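Fri 16 December

Dye bath notes, wool skeins, madder batch from Olora. Weighed out 800 g dry fiber, mordanted overnight in alum. Bath held at 51 C for the first hour. Color still too brown, same as last time.

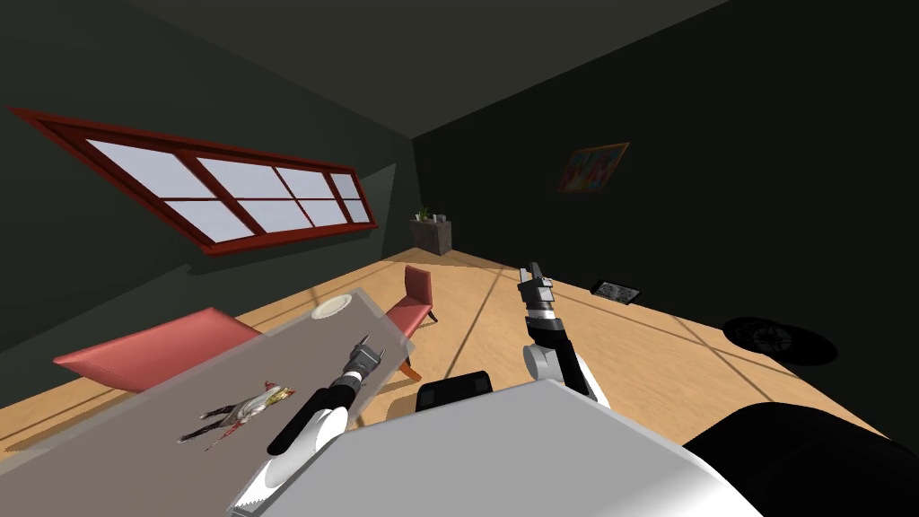 Dark red window frame, plant in the far corner.

Tap water is hard, which may be pushing the shade. Test strip said 19 on the Cendis scale. Split the remaining skeins in two and ran one half in rainwater.
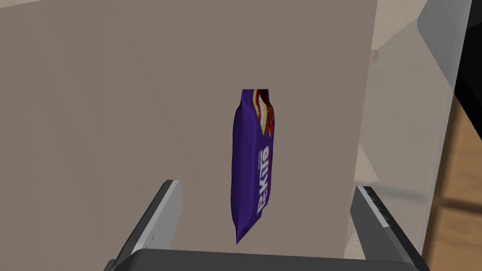
Rainwater half looks cleaner after 33 minutes, less brown at the tips. Left it in to cool with the lid on. Need to label the pots, I mixed them up once already while stirring.

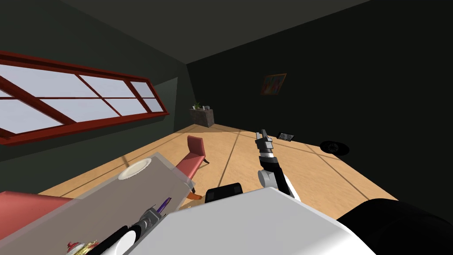

Rinse both halves tomorrow, then dry flat. If the rainwater one holds after washing, order more madder from Olora in January. Chalk is nearly out. pH meter needs a new battery.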